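Moving a placing task to the robot cell: steps for line staff

Issued by Selma Petek, Jodex, Nestitz site, 2021-06-28

1. Rehearse the task in the simulator before booking time on the cell.
2. Set the target marker flat on the table and have the arm bring the rod to it.
3. Complete 40 runs and enter each result in the shift log.

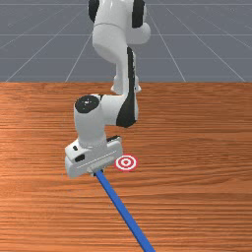

4. Agree the handover with your team leader. Staff who placed rods by hand will move to checking and fault clearing, and must finish the operator course first. Pay grades remain unchanged until the review in April.

Questions about new duties should be sent to Velimir Dervishi.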